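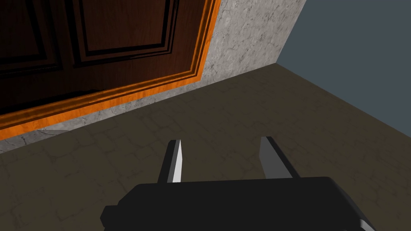
Geetha Kurian

Many of you have asked after Binano, our two-armed door robot, and I'm happy to say we have finally sat down and given its simulated twin a proper tune-up before anything gets near the real hallway in Vidmont! We began with the wrist view, down low by the orange trim, with the fingers open and holding nothing, and Tharun Fernandes went through the finger settings one at a time (he is far more patient than I am).
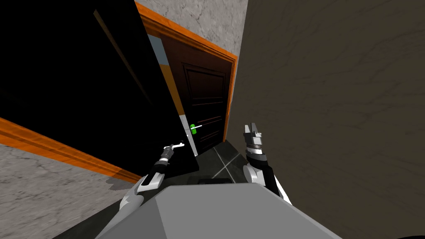 Setting the arms

Next came the shoulders. We want both grippers up and well apart when Binano stands in a doorway, and the head view is where I like to check it, with the black door swung open on the left and the paneled one closed ahead. Each change gets 200 practice runs overnight, so please leave the Tamell computer on.

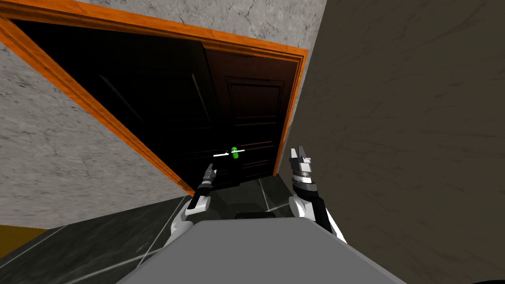
Looking after the handle marker

The green marker belongs at the handle of the brown door, and if you edit the door file, do reload it and look again from the head. My notes are in the November folder, and I'd love to hear from you if any step is muddled.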